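Accueil | Kits | Pinces | Tutoriels | FAQ | Contact

Questions fréquentes : le kit Postura

Postura, c'est quoi au juste ?
Un kit pour équiper un petit bras robotisé d'une pince à deux doigts et d'une caméra de poignet. Nous l'avons monté pour nos propres essais, puis on nous l'a tellement demandé que Prokar le propose maintenant à tout le monde, et nous en sommes ravis !

Que contient la boîte ?
La pince avec ses deux doigts noirs ajourés, le bloc de fixation, la caméra et son support, les câbles et un sachet de 26 vis (il en faut moins, mais on en perd toujours sous l'établi). Le bras n'est pas fourni.

Pourquoi des doigts ajourés ?
Pour le poids, d'abord. Et puis la caméra voit un peu à travers, ce qui aide vraiment quand on approche d'un petit objet. C'est Mitsuko Hosoda qui a dessiné cette forme, et après des mois d'utilisation nous n'avons aucune envie d'en changer.

Combien de temps prend le montage ?
Comptez environ 2 heures la première fois. Gardez le réglage de la caméra pour la fin, pince fermée : les deux pointes doivent se toucher sans forcer.

Faut-il savoir programmer ?
Un peu. Ouvrir, fermer, régler l'effort de serrage, tout cela se fait depuis l'interface. Pour enchaîner des gestes, il faut écrire quelques lignes de Python. Les exemples livrés avec le kit sont commentés en français.

Est-il compatible avec mon bras Zanex ?
Oui, avec la bride standard. Pour les anciens modèles, demandez l'adaptateur référence 1835 au moment de la commande.

Peut-on l'utiliser ailleurs que dans un atelier ?
Bien sûr, et c'est même ce qui nous amuse le plus. Un bureau, un coin de salon, une salle de classe… Dégagez simplement le volume de travail et faites attention aux fils : un câble de téléphone souple se coince très vite entre deux doigts.

Que peut-on saisir avec ?
Des gobelets, des crayons, des petites boîtes, du tissu plié. Les objets très lisses glissent parfois ; les patins souples, vendus à part, règlent presque tous les cas.

Et si un doigt casse ?
Les doigts se remplacent par paire, avec une clé six pans. Les fichiers sont aussi téléchargeables si vous préférez imprimer les vôtres.

Livrez-vous les écoles ?
Oui, et il existe un lot de 16 kits avec un cahier d'activités. Les prochains lots partent en janvier.

À lire aussi
- Régler l'effort de serrage pas à pas
- Choisir ses patins souples
- Essai : la table de travail Zelenák
- Télécharger les fichiers des doigts

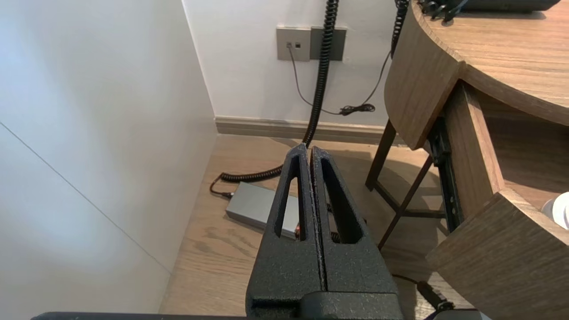

Une question qui ne figure pas dans la liste ? Écrivez-nous en précisant le modèle de votre bras, nous répondons à tous les messages et nous adorons voir vos montages.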